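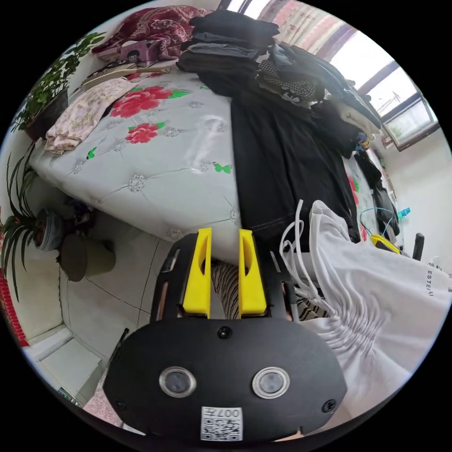 The grey bedspread with the big red flowers

Back from Ratcombe last night, bags still in the hall, so this will be quick.

Been meaning to write about sleep for ages. Or the lack of it. I've been a bad sleeper since school and this autumn was the worst yet - awake at 2, awake again before the bins, useless by lunch. Tried the teas. Tried the app with the rain noises. Tried no screens after supper, which lasted two nights.

What has helped a bit (a bit!!) is getting up at the same time every morning, even after a rotten night. Hated it. Still do. But by the second week I was properly tired at bedtime, a thing I'd forgotten could happen.

Also colder room. I was a window-shut, heating-on person all my life and now it's open a crack even in November. Heavier covers on top to make up for it. My feet object.

Coffee is the hard one. There's a little place by the station in Esteck, Tannous, does the best flat white for miles and I used to have one on the way home. Now it's mornings only. Walked past at teatime last week and the smell nearly finished me off.

Spent 58 quid on a pillow too, after reading far too many reviews. It's fine. It's a pillow. Wouldn't tell anyone to rush out and get one, my old flat one is back on the bed most nights becuase I like it folded over.

Still get bad nights. Had one on Tuesdayish, no idea why, lay there planning a shed I don't own. Got up, ate toast, read half a chapter of something dull, went off again in the end.

Right, washing to put on. Will do the Rasevden walk post next, I know I keep saying that.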